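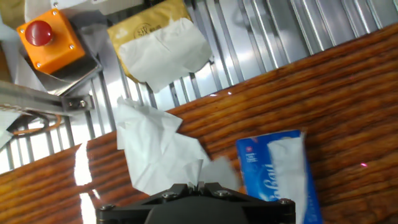
Tissues and a blue box on a glossy wood-patterned top

Home & Table > Surface Care
3 min read

Kozan Tabletop Polish by Binavix

We love a table with some shine to it, and Kozan is the polish we keep going back to. It's a soft paste in a flat tin, it spreads like hand cream, and it smells faintly of orange peel (the old version smelled of shoe repair, so this is a big step up!). You can put it on real wood, veneer, or any sealed wood-look top, and one tin goes a very long way – we did a dining table, two nightstands and a piano bench and barely made a dent.

Rub on a thin coat with a soft cloth, going with the grain. Leave it until it turns hazy, then buff with a clean side of the cloth.

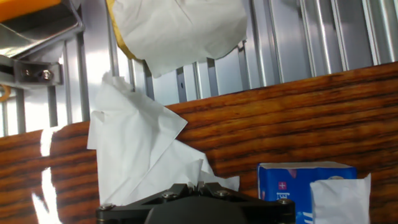
Second coats are where the fun starts. Wait overnight, go even thinner, and buff a little longer than you think you need to. Old ring marks won't disappear completely, but they do get a lot quieter, and crumbs wipe off so easily afterward. Please don't use it on floors. It's slippery stuff!

Kozan comes in two sizes, 135 g and 176 g, in Clear or Warm Amber. Clear is the one to get if you're matching several pieces. Amber is gorgeous on pine and anything with an orange cast, and it hides small scratches better too.

Both sizes are on the shelf at our Pastville store, next to the Titedent putty sticks, which are great for filling dings before you polish. Let the putty set for 3 hours first. The larger tin in Amber is back in April.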